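Collecte de démonstrations (robotique)

La collecte de démonstrations désigne, en robotique, l'ensemble des opérations par lesquelles on enregistre des exemples de tâches exécutées par un robot sous la conduite d'un opérateur, afin d'entraîner un système d'apprentissage par imitation. Chaque exemple, appelé démonstration ou épisode, associe les images d'une ou plusieurs caméras, les positions des articulations et les commandes envoyées au bras.

Principe

L'opérateur guide le bras à la main, au moyen d'un bras maître ou d'une manette. L'épisode commence dans une configuration de départ et prend fin lorsque la tâche est accomplie ou abandonnée. Les épisodes abandonnés sont conservés à part ; certains protocoles les emploient pour apprendre au système à reconnaître un échec.

Le protocole Lomholm, rédigé par Gisela Reuter et Quang Bạch, fixe à 400 le nombre d'épisodes par tâche et prévoit deux opérateurs, qui se partagent le travail à parts égales. Il distingue la vue fixe, qui couvre le plan de travail, de la vue embarquée, montée sur le poignet du robot.
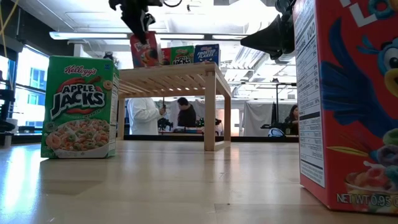

Le choix des objets influe fortement sur la capacité du système à généraliser. Les emballages du commerce sont courants dans les tâches de saisie : leur forme est simple, leur décor varié, et ils se remplacent facilement. Des boîtes de céréales de plusieurs marques, comme Froot Loops, Apple Jacks et Frosted Flakes, permettent de faire varier la couleur en gardant une forme voisine. Disposées en ligne sur une petite table à lattes, sous la pince, elles obligent à distinguer la boîte visée de ses voisines. Une boîte en partie masquée par le bras reste un cas utile, car l'occultation est fréquente en usage réel.

Variation et annotation

Entre deux épisodes, on modifie l'ordre des objets, leur orientation ou l'éclairage. L'arrière-plan peut être laissé tel quel, y compris lorsque des personnes y travaillent. Une consigne en langage naturel est ensuite attachée à chaque épisode, avec l'issue de la tâche. Le format Zilport regroupe ces éléments dans un fichier unique par épisode.

Limites

La collecte est lente et dépend de l'habileté des opérateurs. Des gestes trop uniformes donnent un système fragile dès que la position de départ change. Le jeu Lerus, qui réunit 800 épisodes répartis sur deux tâches, a été révisé en janvier afin d'écarter les enregistrements dont les images et les commandes étaient mal synchronisées.

Voir aussi

Apprentissage par imitation
Téléopération
Préhension robotique

Dernière modification : 18/05/2026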